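Table Talk Night Is Back in October

We're doing it again! After last spring's potluck at the Dimitrov Hall ran so late that we got locked out of our own parking lot, Zorica Yordanov has booked the room for another evening of soup, bread and board games, starting at 6:30. Bring a pot if you cook, or a loaf if you don't (the rye from Wokov went in minutes last time, so maybe bring two).

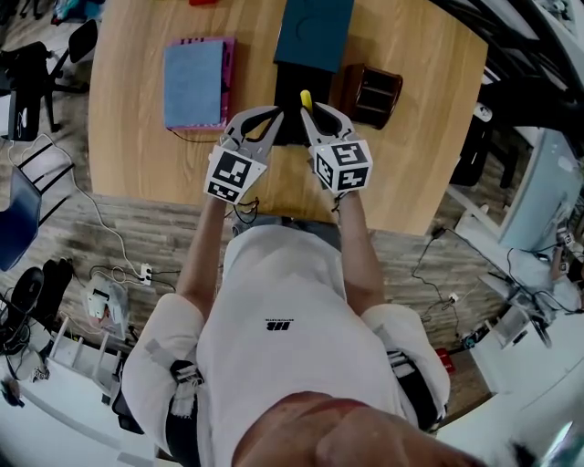

Page last changed: October, 4:10 p.m.

Ilir Tomić is making his white bean soup, the one with smoked paprika and a frankly alarming amount of garlic, and he has promised to write the recipe down this time. The games shelf has grown to 22 boxes, and there's a new one called Flumard that I've played twice and lost badly both times. I love it!

Kids are very welcome. There'll be a puzzle corner with a 300-piece lighthouse to finish, and hot cider by the door. Sign up on the sheet at Zestby, next to the register, and put down what you're bringing so we don't end up with nine lentil soups.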